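Refugee travel document, expired while I-485 is pending - what do I use to travel and to prove identity?

Posted in: Resettlement and Status > Documents and Travel
Tags: refugee travel document, green card, I-131, name mismatch

Kumudini Talukder
Member, 6 posts

I was admitted as a refugee with my mother and younger brother. We came through the resettlement office in Prellow and were placed in an apartment there, then moved out of state to Lamach for my mother's job. I filed for my green card after the one-year mark. The case is still pending. My refugee travel document ran out in June.

Two matters are unclear to me.

First, my aunt is in a third country (not the one we fled) and is having surgery. I would like to visit her for two weeks. Can I renew the travel document while the green card case is open, or do I have to wait for the card? Someone at my mother's work said that filing anything else will slow down the first case.

Second, my family name has one letter different on my I-94 compared with my Social Security card and my state ID. The I-94 is the one that is wrong. The caseworker in Prellow said at the time that it would be fixed later, and it was not. I used the correct spelling on the green card application and attached a copy of the I-94 as it is.

I have changed address once since filing. I reported it to the post office. I am not sure if that counts.

MacLeish
Regular

You can't renew them, you just apply again. My cousin did it and it came in the mail. Don't go back to your home country whatever you do. As for the name, they never care about one letter.

Fraser Lindsay
Forum helper, 1285 posts

I am not an attorney. I did document intake at a resettlement office for several years and still help with forms at the Skumetti center. Check form editions and fees against the USCIS site on the day you mail anything. Both change.

Travel document. MacLeish is correct that there is no extension. You file a new Form I-131 and mark the box for a refugee travel document. A person who holds refugee status may file whether or not a green card application is pending. The two applications are handled separately, and I have not seen one hold up the other. Put your A-number on every page of anything you attach.

The document is normally valid for one year. File while you are physically in the United States, and attend the biometrics appointment before you leave if one is scheduled. Do not depart on the expired document with a plan to sort it out from abroad. You can ask for expedited handling on the basis of a family medical matter. Attach a letter from the hospital that gives your aunt's full name, the procedure and the planned date, with a certified English translation if it is in another language. Expedite requests are discretionary and many are refused.
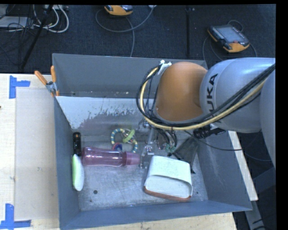
Also check the entry rules of the country you are visiting. A refugee travel document is not a US passport, and a good number of countries that admit US citizens without a visa require one from you. Some consulates want six months of validity left on the document. Ask the consulate in writing and keep the reply.

Name on the I-94. I disagree with the answer above. One letter can matter, mostly because the card may be printed from the older record. Who corrects the I-94 depends on who made the error. If it was made at the airport when you were admitted, it goes to Customs and Border Protection, through a deferred inspection site. If USCIS issued the I-94, it is Form I-102. Bring or send the original, your Social Security card, your state ID, and whatever overseas document shows the correct spelling. If you still have the packet you carried on the plane, make copies of it and hand over copies only.

If the green card arrives with the wrong spelling, do not leave it in a drawer. It is replaced on Form I-90. Where the mistake is theirs, there is normally no fee, but you have to show what you submitted - so keep a full copy of your I-485 packet.

Address. The post office does not count. You are required to report a move to USCIS within 10 days, through your online account or on Form AR-11. Do it tonight, and confirm that the pending receipt number is tied to the change. USCIS mail is often not forwarded, and a missed biometrics notice can end in a denial for abandonment.

For the trip itself, speak to an attorney or a DOJ accredited representative before buying a ticket, particularly if your route connects through the country you left. Most resettlement agencies have a representative or can refer you to one, and you do not have to go back to the Prellow office for it. Any office near Lamach can look at the file.

Kumudini Talukder
Member, 6 posts

Thank you. Address change is submitted and I have the confirmation page. The I-94 has an airport stamp, so I will write to the deferred inspection site first. The route does not connect through our country.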